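Ninencombe Softball Club: your questions answered

Do I need to have played before?
Not at all! Most of us came along without knowing which hand the glove goes on. Ubaldo Lombardi coaches the newcomers and he loves a complete beginner — you'll be batting on your first evening.

When does the season start?
League games begin in April. Until then we train indoors at the Matgate sports hall, so bring trainers with clean soles. Spikes are for grass only.

How many players are in a squad?
We had 18 on the list last year and would happily take more. You won't be stuck on the bench all summer, as everyone gets innings.

What does it cost?
Your first 4 sessions are free. After that, ask Ubaldo for the current fees, which are lower for students and under-16s.

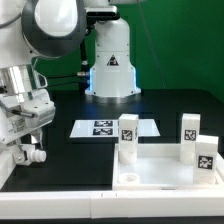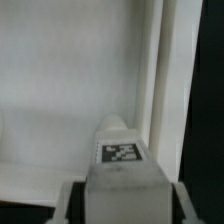

White robot grippers, seen close up.

Do I have to buy my own kit?
Only a glove, and even that can wait. The club has bats, helmets and catcher's gear to share. If you're left-handed, tell us beforehand and we'll dig out one of the two left-handed gloves (they're lovely and soft by now).

Who do we play against?
Kuvora and Ljungberg are the big ones. The Kuvora away game is the best day of the year, with a barbecue afterwards and plenty of noise from both sides. We drew about 278 people to the home game last summer — a club record!

What happens if it rains?
Light drizzle, we play. If the infield is under water the game is moved, and the new date goes up on the fixtures page.

Can my family come and watch?
Yes please! Entry is free, dogs are fine on a lead, and there's always someone who will explain the infield fly rule, possibly at length.

Page updated January 28, 2013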